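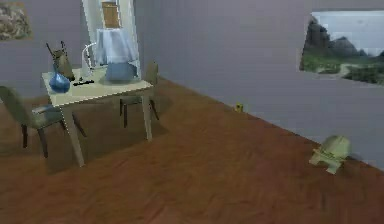 August
By Paloma Pennington

Section 8. Setting the heating schedule on the Dukeo room thermostat

Before you begin, please check that the thermostat is already paired with the boiler receiver (Section 7). The small green light on the receiver must stay on. If it blinks, the schedule will be saved but the boiler will not follow it.

1. Press and hold the round button until the word PROG shows on the display.
2. Turn the dial to choose the day. The week starts with Monday and you cannot change this.
3. Press once. The first period, MORNING, begins to blink.
4. Turn the dial to set the start time, then press to confirm.
5. Set the temperature for this period. The factory value is 19 degrees.
6. Repeat for DAY, EVENING and NIGHT.
7. Hold the button again to save. The display goes back to the room temperature.

Note: If you do not touch the dial for one minute, the thermostat leaves the menu and your last change is lost. The periods you already confirmed are kept.

Caution: Do not open the receiver to reset it. There is mains voltage inside. Use only the reset hole on the left side of the cover.

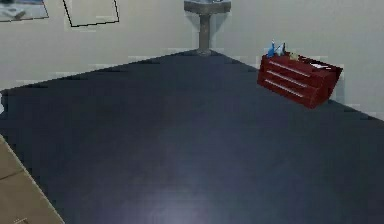

Ayaaba wrote to us that the night period started one hour too early, even after the schedule was entered two times, and asked if the unit was faulty. In this case the unit was still on winter time. Please go to CLOCK, choose AUTO, and enter the schedule only after that.

Copying one day to other days

8. In the PROG menu, choose the day that is already complete.
9. Press the button two times quickly. The word COPY appears.
10. Turn the dial to the day that should receive the same schedule and press to confirm.
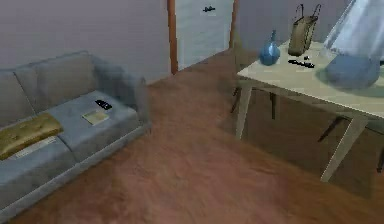 The old schedule of that day is deleted without a question – write it down first if you may need it later. To stop copying, hold the button until COPY goes away.

Note: For the night we suggest 17 or 18 degrees. With underfloor heating, set each period to start earlier, as the floor reacts slowly. Owners of the older Gernirau receiver can copy only one day at a time and must wait for the beep between copies.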